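4.2 Picking from clutter, and where it went wrong

I should say up front that when Arlo Ruiz-Ortega and I planned this part of the study, we thought clutter would be the easy bit. Our grasp scorer (we call it Callano, after the street the old lab was on) had done well on single objects spread out on a bare table, and I honestly expected it to lose a few points and carry on. It lost a good deal more than a few.

Each trial starts with a full basket. The arm gets one attempt, the basket is stirred by hand, and we go again. We ran 1,344 attempts in all, split over two sites, Prorville and Ferrand, with the same arm model and the same parallel fingers at both. The scorer was trained beforehand on the Karley set and we didn't retune it between sites, though I was sorely tempted after the first afternoon at Ferrand.

Overall, 79 per cent of attempts ended with something lifted clear of the rim. I'm reasonably happy with that number, but it hides a lot. Smooth balls were the worst behaved: the scorer loves them, because from above they look like a perfect centred grasp, and then the fingers close a shade too high and the ball squirts down into the pile. Spiky rubber balls were the favourites of everybody in the lab – you can grab those nearly anywhere. Fabric came up easily too, although it often brought a neighbour along, and we counted those double lifts as successes only if the second item fell back before the arm cleared the rim. Ingrid Okafor argued for a stricter rule. Her version of the table is in the appendix, and the ranking of the methods doesn't change.

Cloth lying over other toys was the real headache. The scorer treats a draped cloth as one broad object and aims for its middle, with no notion of what's underneath. In Figure 4 a pale cloth covers much of the back of the pile, with the fingers down among the toys off to the left.

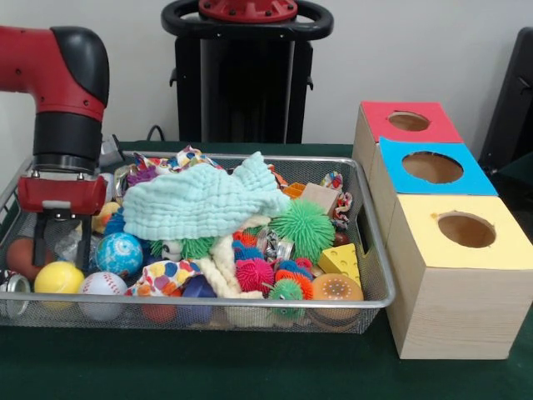 Figure 4. The arm at the toy basket, gripper fingers just above the pile. The three wooden boxes with holes in their coloured lids are on the right.

4.3 Does a second look help?

A bit, yes. We let the scorer take a fresh depth reading once the fingers were close to the pile and re-rank its top candidates, then repeated 200 of the attempts that way. Most of the gain came from the balls, where a small correction in height goes a long way. Cloth hardly improved, and I'd want a camera on the wrist before trying that one again.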